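캡스톤 수업 프로젝트 정리 스레드. 주제는 핸드헬드 그리퍼로 모은 시연만 가지고 옷 다루기 정책을 학습시키는 것. 팀 이름은 Hao, 나는 하드웨어와 데이터 쪽 담당. 소스코드 얘기는 거의 안 하고 기구와 수집 얘기만 함.

1/
배경부터. Wonville 캠퍼스 로봇 조작 수업은 April에 과제가 공지되고, 팀별로 변형체를 하나씩 고른다. 로프, 케이블, 수건은 먼저 나갔고 우리는 의류를 골랐다. 의류 중에서도 셔링이 들어간 흰색 얇은 옷. 강체 물체용으로 짠 기존 파이프라인을 그대로 쓸 수 없는 대상이다.

2/
셔링 부위가 까다로운 이유. 원단이 한 겹이 아니라 주름 단위로 접혀 있어서 핑거 사이에 들어가는 두께가 파지점마다 다르다. 주름 방향으로 접근하면 능선 하나만 물리고, 직각으로 접근하면 여러 겹이 한꺼번에 물린다. 같은 폐합 명령인데 최종 개도가 달라진다.

3/
거기에 늘어남이 붙는다. 평평한 면은 당기면 그대로 따라오는데 주름 부위는 당기는 동안 먼저 펴지고, 그다음에 나머지가 따라온다. 그리퍼 변위와 옷 끝단 변위가 선형으로 대응하지 않는다. 첫 번째 정책은 이 구간에서 계속 너무 일찍 놓았다.

4/
색도 문제. 옷도 흰색, 밑에 깐 천도 흰색이다. 세그멘테이션 마스크를 뽑아 보면 옷 외곽선이 거의 안 잡힌다. 음영과 주름 텍스처만 남는다. 배경 천을 진한 색으로 바꾸자는 의견이 있었지만 과제 조건에 배경 고정이 들어 있어서 그대로 갔다.

5/
그리퍼 구조. 검은색 플라스틱 링크에 황동색 부싱을 끼운 평행 핑거 방식이고, 끝에는 사각 패드가 나사로 붙는다. 패드는 Stastovwood 공방에서 깎은 초기형을 쓰다가 모서리가 얇은 천을 긁어서 교체했다. 지금 버전은 모서리 반경을 키우고 접촉면을 평면으로 유지했다.

6/
패드 면적 선택은 타협이다. 넓으면 주름을 여러 개 잡아서 안정적인데 목표 지점이 흐려진다. 좁으면 위치 정밀도는 나오는데 한 겹만 물고 미끄러진다. 우리는 좁은 쪽으로 갔고, 대신 파지 전에 천을 모으는 동작을 시연 규칙에 넣었다.

7/
시연 규칙 현재 버전:
- 접근은 셔링 능선과 나란히
- 닫기 전에 패드 끝으로 천을 가볍게 누름
- 완전 폐합 후 잠깐 정지, 그다음 이동
- 한쪽이 당기면 다른 쪽은 고정점 유지
- 재파지는 같은 에피소드 안에서만 허용

8/
파지 구간 손목 카메라 화면.
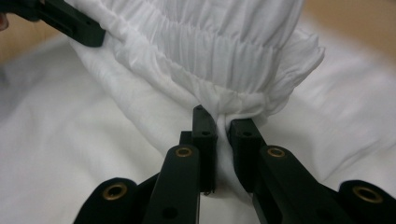
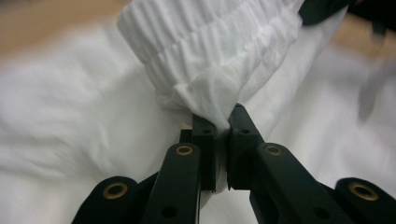

흰 옷의 셔링 부근 파지, 손목 카메라 시점. 두 장 모두 핑거 패드 사이에 천이 물린 상태.

9/
이 시점의 장점은 접촉부가 항상 화면 중앙 근처에 온다는 것. 단점은 핑거와 링크가 화면 아래쪽을 계속 차지한다는 것. 이 영역은 그리퍼 개도 정보로는 쓸모가 있어서 마스킹하지 않고 학습에 넣었다. 마스킹한 버전과 비교했더니 마스킹 쪽이 폐합 타이밍을 더 자주 틀렸다.

10/
모션 블러는 따로 적어 둔다. 손으로 움직이는 장비라 이동 중에는 배경이 뭉개진다. 패드에 잡힌 천은 카메라와 같이 움직이니 비교적 선명하게 남는 경우가 많다. 처음에는 블러 프레임을 전부 버렸는데, 그러면 당기는 구간이 통째로 비어 버린다. 지금은 접촉부 선명도만 보고 거른다.

11/
수집 규모. 에피소드 600개를 찍어서 검수 후 430개를 남겼다. 탈락 사유는 궤적 추적 끊김이 제일 많고, 그다음이 폐합 전에 이동을 시작한 경우. 후자는 전부 사람 실수다. 급하면 정지 구간을 생략하게 된다.

12/
궤적 추적이 끊기는 쪽은 원인이 비교적 분명하다. 화면 대부분이 흰 천으로 채워지면 특징점이 부족해진다. 탁자 면이 화면 위쪽에 조금이라도 걸리면 훨씬 낫다. 그래서 시작 자세에서 탁자 모서리가 보이도록 손목 각도를 정했다. 수집 중반에 넣은 규칙이라 앞쪽 데이터에서 탈락이 몰렸다.

13/
동기화는 Visteck 타임스탬프 모듈로 처리. 양손 장비의 클럭이 조금씩 어긋나서 세션 시작마다 다시 맞춘다. 이걸 빼먹은 세션이 2개 있었고 복구를 시도하다가 포기하고 폐기했다. 오프셋이 세션 안에서도 흘러서 상수 보정으로 안 맞는다.

14/
평가는 실제 로봇 팔에서 50회. 성공 기준은 지정한 셔링 지점을 잡고, 당겨서 펴고, 놓은 뒤 천이 말려 올라오지 않을 것. 마지막 조건이 제일 빡빡하다. 파지 자체는 되는데 놓는 순간 주름이 되돌아가면서 끝단이 접히는 경우가 남아 있다. 수치는 재평가 끝나고 따로 올린다.

15/
수업 조교 Fotis Balaskas의 리뷰 코멘트 요약: 놓는 동작의 시연이 너무 균일함. 다들 같은 높이에서 같은 속도로 놓으니 정책이 다른 높이에서 회복을 못 한다. 맞는 지적이다. 추가 수집에서는 해제 높이와 속도를 일부러 흩뜨릴 예정.

16/
남은 작업 목록:
- 해제 구간 추가 수집
- 패드 표면 재질 비교 (현재는 맨면)
- 양손 역할 교대 에피소드 보강
- 부싱 유격 측정. 오래 쓴 쪽 핑거가 미세하게 비틀려 닫힌다
- 검수 스크립트에서 정지 구간 자동 판정

17/
질문이 많이 와서 덧붙임. 힘 센서는 안 달았다. 무게가 늘면 손목이 먼저 지치고, 얇은 천에서는 신호가 노이즈에 묻혔다. 모터 전류로 대신 보는 것도 핸드헬드 쪽에는 모터가 없어서 불가능. 개도와 영상만 쓴다.

18/
중간 보고서 제출 마감은 2020년 7월 6일. 도면과 검수 기준표는 제출본에 부록으로 넣고, 패드 도면은 부싱 유격 측정이 끝난 다음 개정판으로 올린다.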